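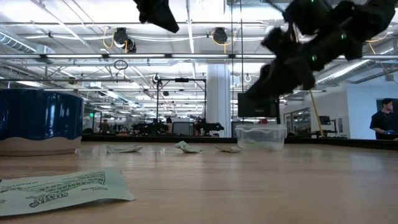
Trois semaines que je vis avec les boîtes Tritora, et comme plusieurs d'entre vous m'ont demandé mon avis en commentaire, je m'y colle. Pour situer : je cuisine en gros le dimanche soir, je mange au bureau quatre midis sur cinq et j'ai une collection de couvercles orphelins dont je ne suis pas fière.

J'ai pris le lot en plastique transparent, 239 couronnes chez Umberg pendant un passage à Malmö (oui, j'ai rapporté des boîtes dans ma valise, ne jugez pas). La notice est traduite en je ne sais combien de langues et la version française parle de « couvercle à embrasser ». J'ai fini par comprendre qu'il fallait appuyer au milieu avant de rabattre les côtés.

Bon, la fermeture. Les premiers jours, j'ai trouvé ça pénible, il faut vraiment forcer, et ma fille de six ans n'y arrive pas du tout. Ça s'est assoupli ensuite, sauf sur une boîte qui reste têtue. Côté étanchéité, par contre, chapeau ! Soupe de lentilles, sac à dos, vélo, pavés : pas une goutte. J'ai aussi fait le test de la vinaigrette couchée toute une nuit dans le frigo, et rien non plus.

Les tailles, maintenant. La petite fait 300 ml et elle est parfaite pour un reste de riz ou des fruits coupés. La grande, 1510 ml d'après l'étiquette, avale une salade pour deux, mais elle est trop haute pour l'étagère du milieu de mon frigo – j'ai dû déplacer la grille, et du coup le beurre habite dans la porte. Il manque clairement un format intermédiaire. Mes anciennes Kocabaş en avaient un très bien, plat et large, et c'est encore celui que j'attrape en premier pour les gratins.

Au lave-vaisselle, panier du haut, elles ressortent toujours avec de l'eau dans la rainure du joint. Je secoue, j'essuie, je râle. Le joint s'enlève avec le manche d'une petite cuillère et se remet sans trop de gros mots. Et la sauce tomate ? Eh bien elle tache, comme partout. Une bolognaise oubliée trois jours et ma boîte du milieu de pile est devenue orange pâle. Le bicarbonate a rattrapé une partie des dégâts, pas tout.

J'avais hésité avec les Rernurside en verre, que ma sœur adore. Elles ne tachent pas et passent au four, mais le poids, dans un sac, avec l'ordi et la gourde... non merci. Si vous ne sortez jamais vos restes de la cuisine, prenez plutôt celles-là.

Ma note : 3 étoiles et demie sur cinq. J'en rachèterai sans doute une petite, pour les fruits. La grande, je la garde pour les pique-niques.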